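**Flotmont table top, Farier range. 6 months in**

Quick one as I've got to be out by six. Bought the Flotmont in August for the back room, top only, put it on legs I already had. It's the greyish brown finish. Comes oiled, or so the leaflet says, though mine drank a whole tin of Urketti oil in the first fortnight so make of that what you will.

Good stuff first. It's heavy, doesn't wobble, and the colour is much nicer than the orangey pine you get everywhere else. Boards are joined end to end as well as side by side, so you get a change of tone where two lengths meet. Some bits plain and smooth, others really stripy. I like that. My brother in law doesn't, says it looks like offcuts.

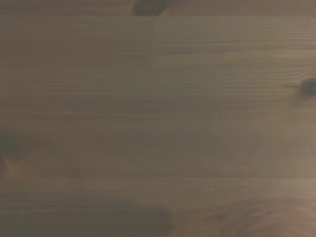
Knots. There are some, dark ones, and the listing did say "characterful" so fair enough. Haven't had trouble with them. If you want a clean even surface get something else, the Lachance is meant to be plainer but it's dearer and I've only seen it in the shop.

Moans: it's soft. Dropped a tape measure on it and there's a dent for life. Biro goes straight through one sheet of paper and leaves your shopping list in the wood, so use a mat. Crumbs get in the seams, old toothbrush sorts it. Also took 18 days to turn up when they'd said a week, and the box was wrecked at one corner (top was ok).

Rang about the delivery and got Macario Barrera, very decent, knocked the postage off without me asking.

Would I buy agian? Yes for a desk or hobby table. Not for kids' teas. Four stars, would of been five if it came with proper fixings, the screws were useless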